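Soft toy collection and repair: arrangements for the spring round

The Sornness Family Centre will again be receiving soft toys from households across Sornness and Udholm during March. The round is open to all residents, whether or not they are registered with the Centre, and there is no charge for taking part. Toys accepted in this round will be checked, cleaned, mended where necessary and passed on to the playrooms and waiting areas which the Centre supplies.

Members will recall that the previous round brought in more toys than the sorting room could comfortably hold. The number recorded in the register since the scheme began now stands at 3832, and the Centre is grateful to every household which has contributed to that figure. It did, however, become clear that large plush animals were being set aside until the end of each session, and that a number of them waited several weeks before anyone looked them over. The procedure has therefore been revised, and large items will now be dealt with first.

Toys may be handed in at the side entrance on Tondlow Road between 10 in the morning and 3 in the afternoon. Please do not leave bags or boxes on the step outside these hours. Cardboard boxes are preferred to plastic sacks, and used boxes are perfectly acceptable provided that the base is sound. Each household is asked to bring no more than 5 large toys at one visit. Smaller items may be brought in any reasonable quantity.

Every toy is laid out on a table and examined before it goes any further. Those helping with this work should begin at the head and proceed towards the feet, paying particular attention to ears, snouts, tails and any part which has been sewn on separately. Stitched eyes are to be preferred for the youngest children, and toys with hard eyes or buttons are kept apart for older groups. Felt pieces such as hooves, paws and beaks should be held at the edge and pulled gently. If the seam opens, the toy goes to the mending shelf with a paper slip describing the fault.

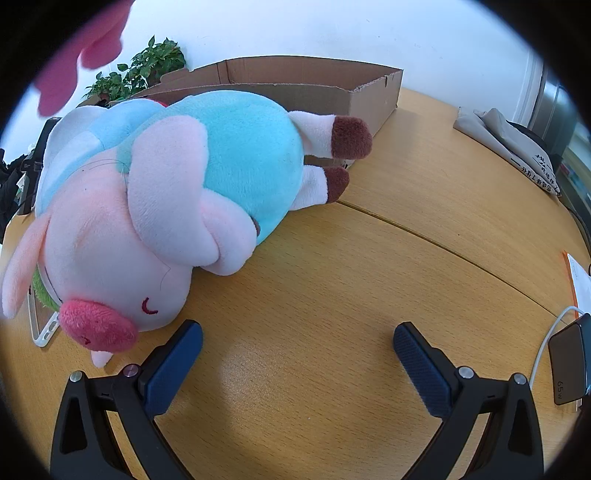 Clothing requires separate consideration. Many plush animals are now sold in outfits, and it is not always evident whether a garment can be taken off or has been sewn to the body. Helpers should look for a fastening at the back and at the neck. Where there is none, the toy is to be treated as one piece and cleaned accordingly. Removable clothing should be washed by itself and pinned to the toy's label while it dries, as the Centre still holds a drawer of small jackets and hats whose owners have never been identified.

Cleaning is carried out in the utility room by arrangement with Veronika Magyar, who keeps the timetable for both machines. Toys which fit inside a washing bag are washed on the cool programme and dried flat on the racks. Larger animals are cleaned on the surface with a damp cloth and mild soap, the pale areas first and the darker trimmings afterwards, so that dye is not carried across from one to the other. A toy must not be boxed until it is dry throughout. Pressing the thickest part of the body firmly between both hands is the simplest test, and any toy about which there is doubt should be left on the rack for a further night.

Mending will be supervised by Jolán Borbély, whose sewing sessions were well attended last year. There will be 4 of these sessions during the round, each beginning at 2 in the afternoon. Needles and thread are provided. Those who have strong thread in pinks, browns and light blues are warmly invited to bring it, these being the shades of which the Centre is shortest. Long, floppy ears are a frequent repair and should be attached with a double row of small stitches along the original line. No experience is needed for the simpler work, and Mrs Borbély will be pleased to show newcomers how a seam is closed.

Regrettably, the Centre is unable to accept toys containing batteries or sound boxes, toys filled with beads, or anything with a strong smell of smoke. Toys with worn plush are welcome if the fabric beneath is whole. Items which cannot be used will be returned on request, but the request must be made when the toy is handed in - it is not possible to trace individual items afterwards.

Helpers are kindly reminded to keep personal belongings off the sorting tables. Telephones, keys and spectacles have all found their way into outgoing boxes in the past, and the coat hooks and lockers in the corridor are there for general use. Coats should likewise not be piled beside the toys waiting to be sorted.

Finished boxes will be collected by Kovács Removals, which has once more agreed to carry them without charge. Each box should be closed, labelled on one short side and stacked no more than three high. Heavy boxes are seldom a difficulty with soft toys, but overfilled ones are, and the flaps should meet without being forced. A large animal may be given a box to itself.

Residents who wish to help with sorting, cleaning or mending are asked to leave their name at the reception desk, stating whether mornings or afternoons are more convenient. Enquiries from Udholm may also be made at the library counter, where copies of the labelling sheet are available.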